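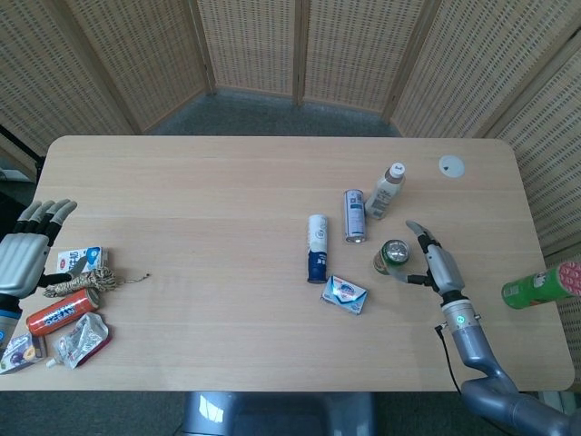
Sandra Penrose wrote to us in December that she had expected a lecture on recycling and had instead spent the morning learning what to do with one can, one carton and a length of twine.

Her letter describes the work of the Vorness School of Household Practice well. We teach adults and young people to sort, store and put away the ordinary contents of a home. Classes are small, with no more than 10 places each, and are held at a table, with the items at hand.

Students begin with packaging. Cans, cartons, bottles and squeeze pouches are grouped first by material and then by whether they belong in the pantry or the recycling bin. Twine is wound and tied before it is stored. The full course runs for six sessions and ends with a pantry plan that each student prepares for his or her own kitchen.

The school was founded by Leanne Haslam and Roland Tunstall. Enrollment last year was 65 – our largest to date. Alfie Yeoman directs the evening program, which meets on Thursday.

Inquiries about places, fees and group visits may be addressed to the school office. Visitors are welcome by appointment.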